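About Us

Welcome, and thank you for stopping by. If you've landed on this page you probably came from one of our partner shops, or from a job listing, or you typed "Plorkside" into a search bar to find out whether it was a real word. (It isn't. It was the name on the mailbox of the first unit we rented, and we liked the sound of it enough to keep it.)

Plorkside is a small company that gathers examples for machines that learn. Our customers build the software that lets a humanoid robot pick something up, carry it a short way and put it down where it belongs. That software has to learn from somewhere, and a good share of what it learns from is made by us, one patient reach at a time, in a carpeted room with a lot of yellow furniture in it.

How we got started

Paavo Pesonen spent most of his working life setting up packing lines, and he will happily tell you about every one of them if you bring him a coffee. What stayed with him from those years was how much time went into the odd jobs between the big machines: emptying a bin, standing parts up on a shelf, turning a thing the right way round so that the next person could grab it. Those jobs look like nothing at all until you try to write them down as instructions, and Paavo had tried, more than once, with a three-ring binder to show for it.

Aleksi Harju came at it from the other end. He had been training small models on whatever recordings he could find, and he was tired of recordings where everything was too neat, with the same block on the same table in the same light. The two of them met over a broken conveyor at a shop called Vainio, got to talking while they waited for a belt to be delivered, and by the following January they had a lease, a robot on order and a very long list of tasks.

There were three people on the payroll that first winter, counting the founders. We've grown since, and we've moved once, but we still work in much the same way, with everyone in one room and the lunch table close enough that you can hear how a session is going.

What we do all day

We call each recorded attempt an example, and a good example has a beginning, a middle and an end that a learning system can make sense of. The robot faces its work, reaches, takes hold, moves the thing, lets go and comes back to rest. While it does that we save what its cameras take in along with the position of its joints, and afterward a person goes through the recording and marks where each step starts and stops. Then the next one begins, with something moved a little.

Most of our customers want examples of ordinary handling, and picking out of a bin is the one they ask for most. We like bins! They have walls that get in the way of knuckles, things lean on other things, and the part you want is often lying on top of something you don't want. We leave packaging in with the parts on purpose, in the same jumble you'd find on a receiving floor, and the robot is asked to take the part and leave the rest where it is.

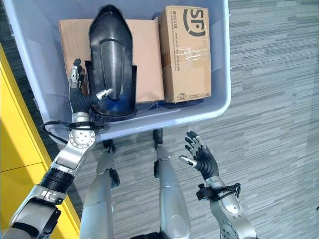 Left hand on a black molded part, with cardboard for company in the bin.

A hollow, shiny, curved part makes a fine teacher. There are several sensible places to hold it and a good many silly ones, and a learning system needs to meet plenty of the sensible ones from all sorts of angles before it starts to choose well by itself. Our operators learn this very quickly. In your first week you tend to go for the same spot every time, because it worked, and somebody (usually Aleksi) will lean over and kindly ask you to try somewhere else. By the second month people are inventing approaches that none of us had thought of, and we write the best ones on the board by the door.

A full session plan has 380 examples in it. Before anything leaves the building, two people look through all of them separately, and they don't talk to each other about it until they have both finished. The last bin plan we closed ended up with 376 that both reviewers were content with. The other four went into a folder of their own with a note on each one. We keep those. Some customers ask for them, since a clumsy grasp with a clear label on it can be worth having, and even when they don't ask we like to be able to go back and look.

Arranging, and why we care so much about it

The second half of our work is what we call placing, and it gets less attention than it deserves. Picking a thing up is the part visitors want to see. Setting it down so that it stands properly, faces a useful direction and leaves space for its neighbor takes longer to learn and longer to teach. Our shelf tasks came about when a customer at Cultgate sent us a very polite letter saying that their robot could now pick beautifully and had no idea what to do next.

So we built up a set of shelf examples with them, and it has been growing ever since. We vary the gap between items. We vary how they are turned. We let some rows be tidy and some rows be rather less tidy, the way a row gets at four in the afternoon when people have been taking things off it all day. The robot works from different spots on the floor, nearer to the shelf and farther along it, so that the same row is met from the end, from the front and at a slant.

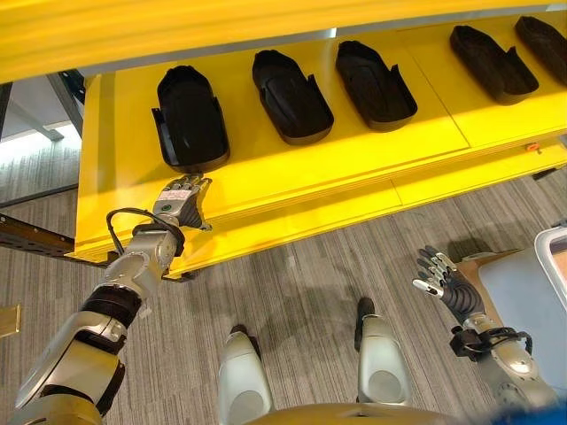

It also means that our people develop strong feelings about shelves. There was a long discussion one Friday about whether an item that sits at an angle should be counted as placed or as nearly placed, and it went on through lunch and into the afternoon, and the answer we settled on fills most of a page in our labeling guide. The guide has 51 entries now. New people are asked to read it with a pencil in hand and to argue with anything that seems unclear, and quite a few of the entries were rewritten by somebody who had been with us for less than a month. If you've ever worked somewhere with a rule book that couldn't be touched, we think you'd enjoy ours.

The people behind the examples

Operators, reviewers and fixers are the three jobs here, although most of us do more than one of them. Operators guide the robot. Reviewers watch, mark and write notes. Fixers look after cables, joints, carpet tiles, lights and the kettle. We rotate through the week, and we do that because a reviewer who has spent a morning operating is a fairer reviewer, and an operator who has spent a morning marking recordings tends to pause a touch longer at the end of each reach, which makes everyone's life easier.

You don't need a background in robots to work with us. Among our current operators are a former piano tuner, two people who came from warehouse work and someone who used to ice wedding cakes for a living and has the steadiest approach to a shelf any of us has ever seen. What we look for is patience, and a willingness to say out loud that something looked wrong. We'd much sooner throw out a whole afternoon of recordings than send along something we were unsure of, and nobody has ever been scolded here for stopping a session.

Sessions are kept short. An operator works for forty minutes and then does something else, and there's a proper break in the middle of the morning and another at half past two. Guiding a pair of hands that aren't your own is more tiring than it sounds, and tired people give tired examples.

Who we work with

Our longest partnership is with Cultgate, whose team visits often and always brings too many pastries. We also gather examples for Kundach, who are interested mainly in what happens when two hands have to share a job, and we still do a little work for Vainio, where it all started, though the conveyor has been running nicely for years and gives us no more excuses to hang around.

Some customers send us their own parts and containers. Others describe the kind of trouble their system is having and leave the rest to us. Both ways suit us fine. If you're not sure which one you are, write and tell us what your robot keeps getting wrong, in as much detail as you like, and we'll suggest a small first batch so that you can see how our examples sit with what you already have.

Come and visit

We're glad to have guests, and we've had everyone from engineers to a class of ten-year-olds (who asked the better questions). Visits are on Friday mornings, starting at half past nine. Please let us know ahead of time how many of you are coming, wear shoes you don't mind taking off at the carpet, and plan on staying longer than you meant to, particularly if Paavo is the one showing you around. He still has the binder.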